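Why Does a Towel Drink Up Water?

You jump out of the pool, grab a towel, and a minute later you're dry. Where did all that water go? It's in the towel, of course! But how does the towel hold on to it? Let's find out.

Look very closely at a fluffy towel, with a magnifying glass if you have one. See all those tiny loops? Cloth made this way is called terry cloth. Each loop is a little piece of thread sticking up from the fabric, and a single bath towel has a huge number of them.

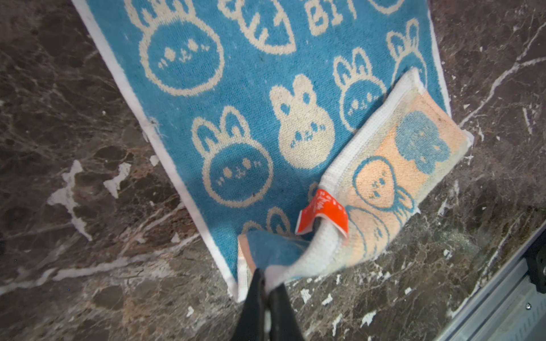
Most towels are made of cotton, and cotton loves water. It comes from a plant, and its fibers are made of stuff called cellulose. Water sticks to cellulose really well. Water also likes to stick to itself — that's why it makes round drops on a window.

Put those two kinds of stickiness together and something amazing happens. Water creeps into the narrow gaps between the fibers, and it pulls more water in behind it. It can even climb UP! Scientists call this capillary action (say it like this: CAP-ih-lair-ee). Plants use it too, to help move water from their roots toward their leaves.

So why the loops? They give the water many more places to go. A flat bedsheet can be cotton too, but try drying your hair with one and you'll soon want your towel back.
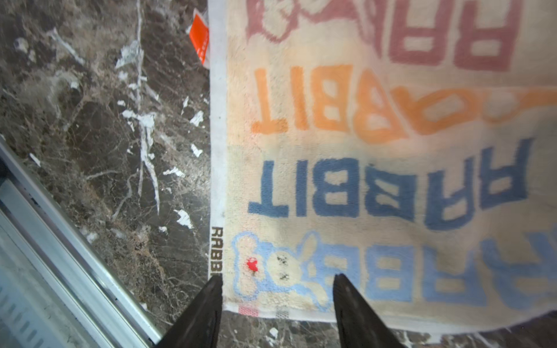

Now try it yourself! You need 2 glasses, some water, a few drops of food coloring and a strip of paper towel. (Paper is full of cellulose, just like cotton.)

Fill one glass with water and stir in the color. Leave the other glass empty and stand it right beside the first. Fold your strip the long way, then hang one end deep in the water and the other end in the empty glass. Now wait. The color starts climbing right away, and if you come back after lunch there should be a puddle in the empty glass. The water walked over!
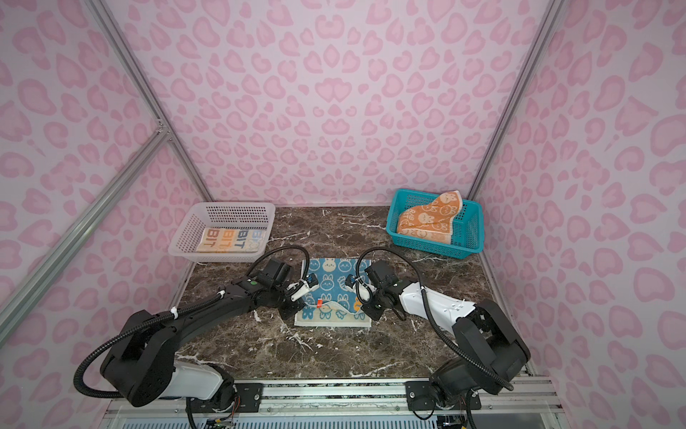 Hjørdis Tangen

One more towel puzzle: why does a wet towel dry faster on a line than in a heap? Water leaves a towel by turning into a gas called water vapor and drifting off into the air. On a line, air can reach both sides. In a heap, the water in the middle is stuck. So spread your towel out wide after your next swim, and if it's a breezy July day, see how quickly it dries!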